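Recording a series on the Cititz box

Series recording saves every new episode of a show, daytime soaps included.

1. Press GUIDE and go to channel 204.
2. Highlight the show and press OK.
3. Choose Record Series, then New Episodes Only.

Note: The box holds nearly 1000 episodes in standard quality.
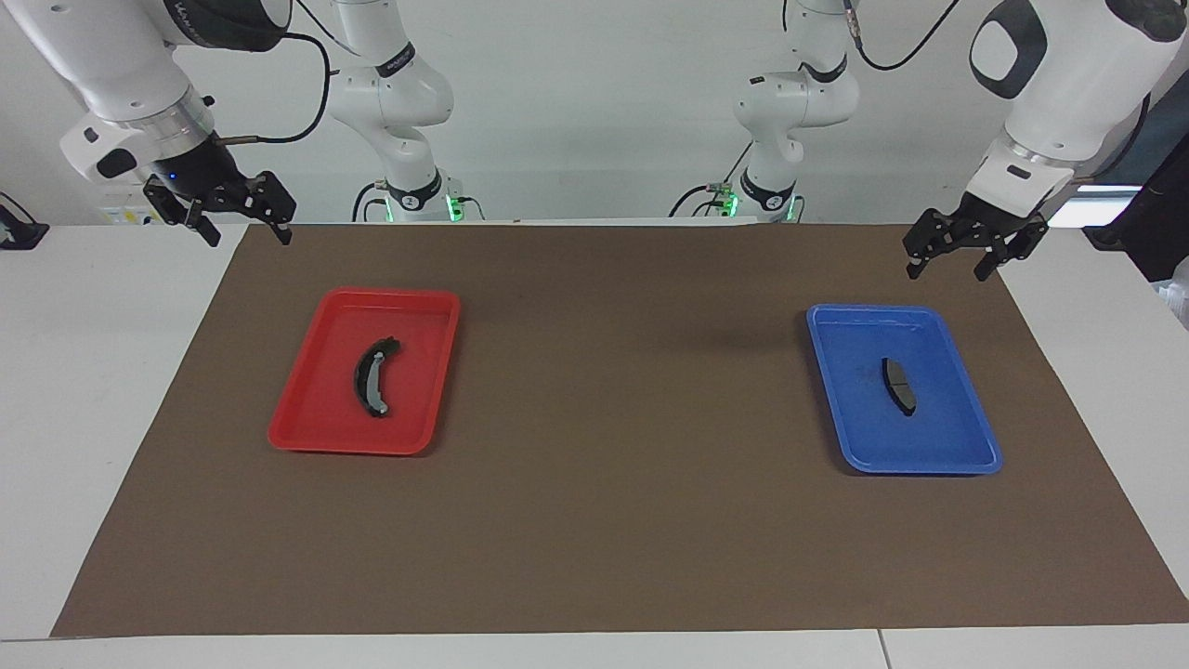

Two trays on a brown mat, one red and one blue.

4. Set Keep Until to Space Needed or I Delete.
5. Add 6 minutes to the end time if the show often runs over.

Caution: Unplugging the box during a recording erases that episode.
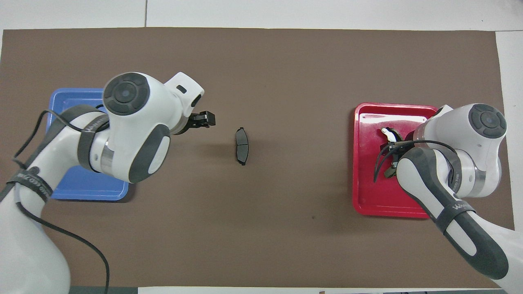 Reruns are filtered by the episode number in the guide. Some channels leave it out, and the box then files the episode under Unsorted. Like the single brake pad between the blue tray and the red one, it stays there until you move it to New or Seen.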